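We use a few cookies to remember your basket and your language. Carry on browsing if you're happy with that, or change your settings at any time.

Questions people ask us about the Prancombe Song Library

What is the Song Library?

It's a lending collection of old popular records, mostly singers, mostly from the days when a voice and a good dance band could fill a seaside ballroom all summer. We have 2220 discs on the shelves and they're all there to be taken home and played. You'll find crooners, cabaret turns, film songs, tangos sung in three languages by someone who plainly knew only one of them, and a great many love songs about harbours.

Do I have to live in Prancombe to join?

Not at all. Plenty of our members come over from Brakby on the bus and a few only visit when they're on holiday. You'll need something with your address on it, and that can be any address, so long as a postcard would find you there.

How many records may I borrow, and for how long?

Six at a time, for a month. If you haven't finished with them, send us a line and we'll renew them, unless another member is waiting. The Christmas records are the exception and go out for a fortnight in December, as otherwise the same lucky household would have them until Twelfth Night.

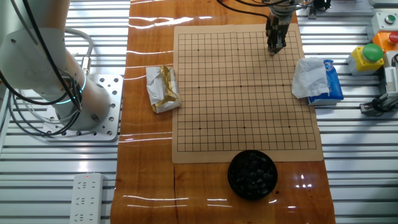
One member wrote to say that a month was far too short for anybody who likes to learn the words, and that she had only just got to the second verse of a Portuguese waltz when it was time to bring it back. We do take the point. If you're learning a song to sing yourself, tell us when you borrow it and we'll mark it down for two months straight away.

What sort of player do I need?

That depends on the record. The older ones are 78s and must have a player with the right speed and the right needle; an ordinary modern stylus will sound thin and may do harm to the groove. The long-players are much more forgiving. There's a coloured dot on every sleeve, red for 78s and green for everything else, and if you're unsure please do ask before you go home with an armful.

Do you have the complete Pinex series?

Sadly not, though we're getting closer! Pinex was a small label that brought out 106 records of nightclub singers before it closed, and we have all but a handful. The gaps are mostly near the start, when they pressed so few copies that even collectors seldom come across one. If you have any in the loft, in whatever state, we'd love to hear from you.

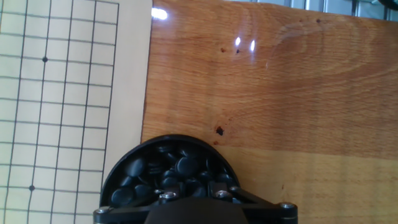
We're also short of printed sleeves for that series, as many of the discs came to us in plain brown paper. A sleeve without its record is just as welcome as a record without its sleeve, and sometimes the two can be brought together again, and that always makes for a cheerful afternoon.

Can I listen before I borrow?

Yes, there are two listening booths at the back and you can stay until 4 in the afternoon. Bring your own headphones if you're particular about them. Ours are sturdy, but they've had a long life.

Where did the collection come from?

The first 787 records came from Ngô, the music shop on the harbour, when it gave up selling second-hand discs and needed the shelves. The rest have arrived in boxes, bags and once in a pram. We still keep the old Ngô stock together, in the order the shop had it, which isn't alphabetical — it seems to go by mood — and quite a few members prefer browsing it that way.

What if I break one?

Please don't fret. Old shellac is brittle and it happens to the most careful of us. Bring back the pieces with the sleeve, and we'll take the record off your card. We don't charge for accidents.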